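On the Folding of Small Denim

Wed 9 April

Readers of this page will recall that the December entry dealt with the storage of woolens and closed with an undertaking to address children's denim in the spring. The present entry fulfills that undertaking. It concerns elastic-waist jeans in the smaller sizes, which have been the subject of considerable correspondence and of one disagreement within my own household.

The household currently holds 11 pairs of children's jeans in rotation. They are kept in the second drawer of the Celline dresser, which has an interior depth sufficient for two rows of folded garments standing on edge, provided that each garment is folded to the same height. Adult jeans present no difficulty in this respect. Children's jeans do, and the waistband is the principal cause. A gathered waistband is thicker than the leg it is folded against, and the finished bundle leans.

My practice is to begin by laying the garment out at full length on a clear table, with the waistband to one side and the leg openings to the other. The white table is preferred for this purpose, as blue denim shows plainly against it and a twisted seam is easily noticed.

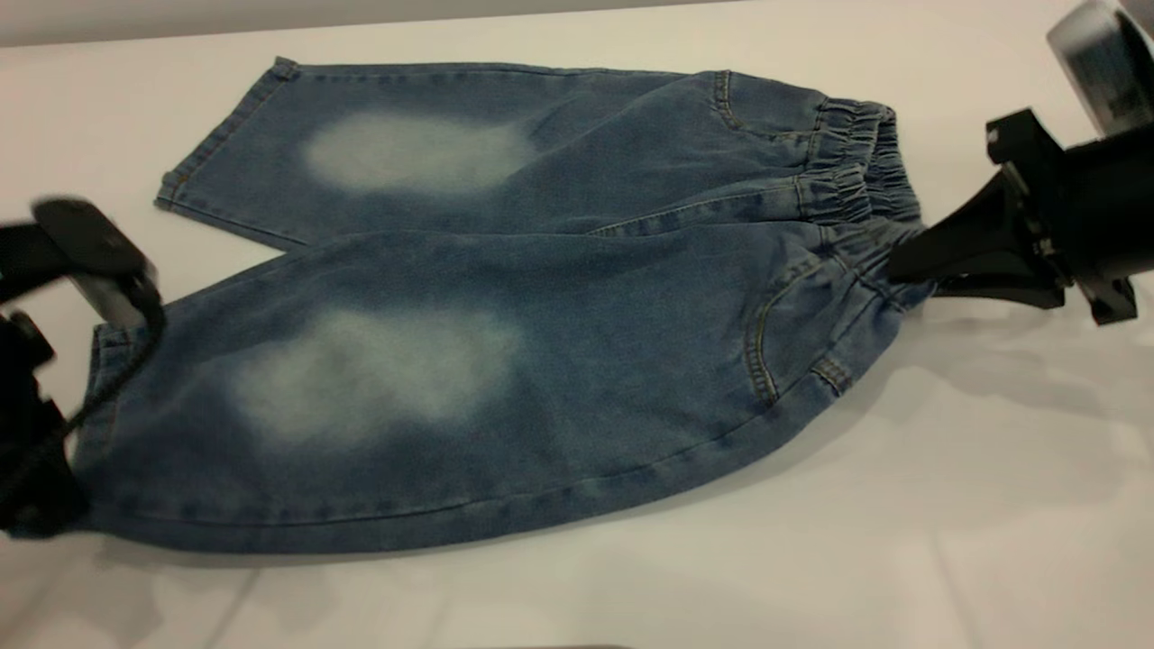
Light-wash jeans with elastic waist, laid flat. Note the topstitching along the legs.

The topstitching is of practical use. When the inner and outer seams of a leg can be followed by eye from hem to waist, the leg is lying straight. When the stitching wanders, the leg has rolled, and it should be corrected at the hem. Pulling from the middle of the leg stretches the fabric and accomplishes little.

The faded patches at the knee are similarly convenient. On stone-washed pairs they mark the place at which the leg will bend in the second fold, and I have come to rely on them more than on measurement. It should be stated that the two patches on a given pair seldom match in shape. They should be treated as a guide only.

On the matter of pressing, the position of this page is unchanged. Children's jeans do not require an iron. The hems may be smoothed by hand, and a hem that has turned up in the dryer may be turned down again while the garment is on the table. I did for a time use the Hatex pressing cloth on hems and found that it added 20 minutes to the weekly laundry without a result that any member of the household remarked upon.

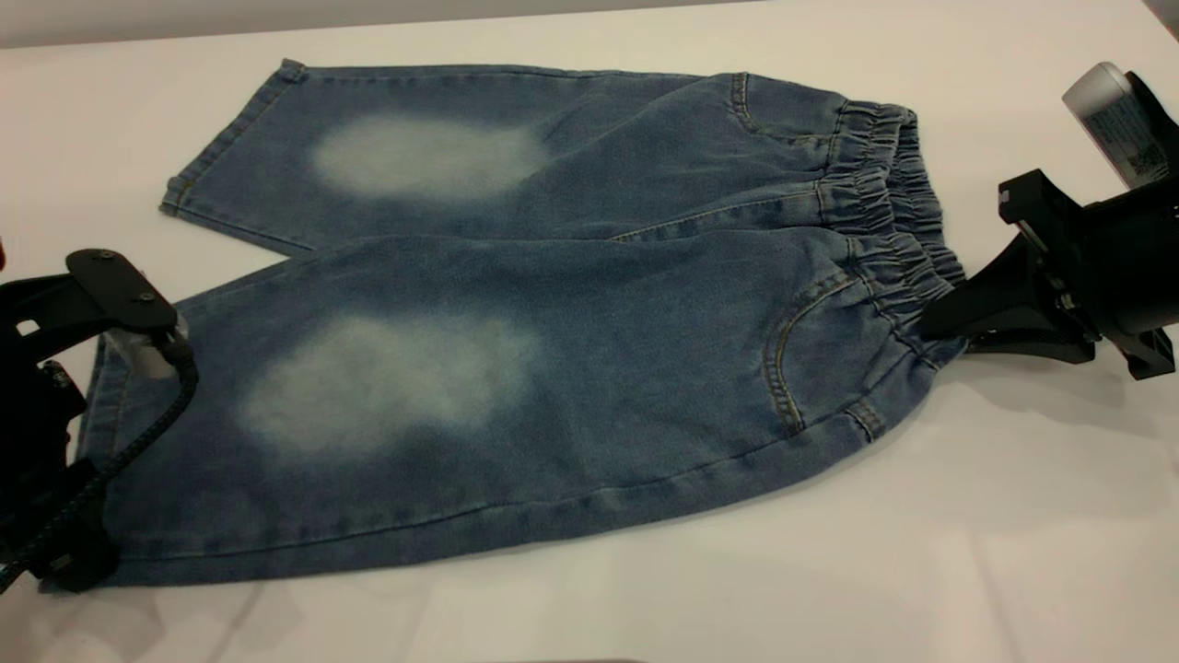

Rory Strachan wrote that the pockets ought to be dealt with before anything else, given that a pocket lining bunched under the denim will spoil the fold however straight the legs may be, and that he turns every pair inside out on the line for this reason.

The point is well taken, and I have amended my own order of work accordingly. The front pockets are now checked first, by running two fingers along the curved opening and down into the lining. The procedure has also produced a quantity of gravel, one crayon, and a library receipt from the Grudthorpe branch.

Once the pockets are in order, one leg is brought over the other, the hems are matched, and the garment is folded at the knee toward the waist. A further fold brings it to drawer height. The waistband should be left on the outside of the bundle. Placing it within the fold was my method for several years and I no longer recommend it, as the elastic pushes the layers apart within a day or two.

There remains the question of the gathers themselves. Some readers smooth the waistband flat before folding and hold it so with a clip. Others leave it entirely alone.

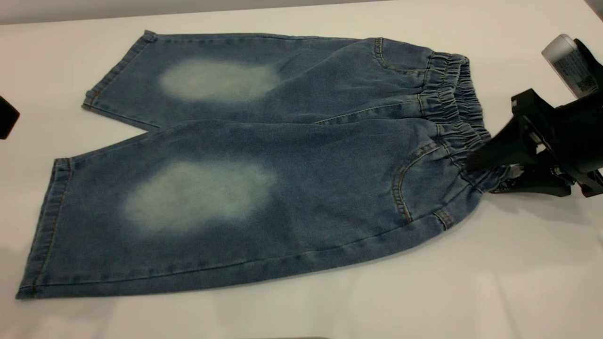
Leave the elastic as it is, one reader urged, for she had clipped hers flat all winter and could see no difference in the drawer, only a great many clips to put away afterward.

I am inclined to agree, with the reservation that a twisted waistband should be straightened before the final fold. Gathers may be left as they fall. A twist may not.

Pairs that have been outgrown are folded in the same manner and placed in the Escobar box on the closet shelf, labeled by size. The box will be reviewed at the end of the school year. Correspondence on the subject of overalls has been received and is being considered for a later entry.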